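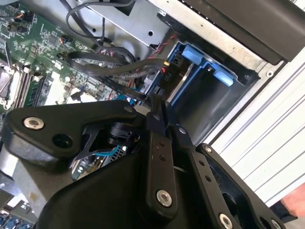 A desktop case with the side open.

Rivitz Refurbished Desktop Tower, Office Grade
By the Salminen product desk, updated in March

The Rivitz tower is a used office computer which we have cleaned, tested and prepared for a second working life. It is meant for people who write, keep accounts, read mail and hold video calls, and who do not want to pay the price of a new machine. It is not a gaming computer, and we do not advise it for heavy video editing.

Every tower comes to our workshop in Mastcombe from offices that renew all their equipment at once. For this reason the machines in one delivery are mostly alike, and a customer who orders several will usually receive matching units. If you need them to be the same model, please write this in the order notes and we will check before we pack.

What we do with each tower

The dust is removed from the fans and from the openings in the case. The old drive is taken out and a new solid state drive is put in its place. The memory is tested through one night. After this the computer runs under load for 17 hours, and we write down the temperature at the start and at the end. A copy of this sheet is in the carton.
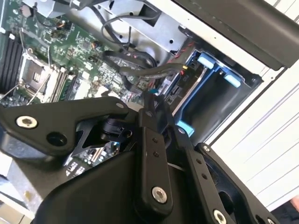
The power supply is changed only when it does not pass our test. Some customers ask us to change it always, and we can do this for an extra charge, but in our experience a supply that passes will serve well for years. The small battery for the clock is always new.

Outside, the case may have light scratches. We grade them A or B. Grade A has marks which you find only when you look for them. Grade B may have a deeper scratch or the shadow of an old sticker, and it costs less. Inside there is no difference between the grades.

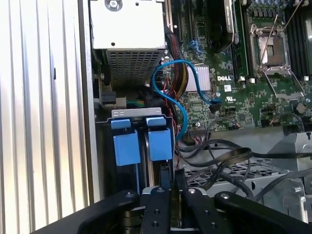 Inside a Dell chassis, with the green motherboard.

Ordering and delivery

Item number: 1798
Warranty: 200 days, parts and labor
In the carton: tower, power cord, test sheet
Not included: monitor, keyboard, mouse

Our store in Prurnstead keeps a few towers ready for pickup until 5 p.m. Larger orders are sent from Mastcombe on a pallet. We have now prepared more than 3000 towers under the Rivitz name, and spare parts for the earlier ones are still on our shelves. For a repair, please send the serial number first and wait for our answer before you ship the computer.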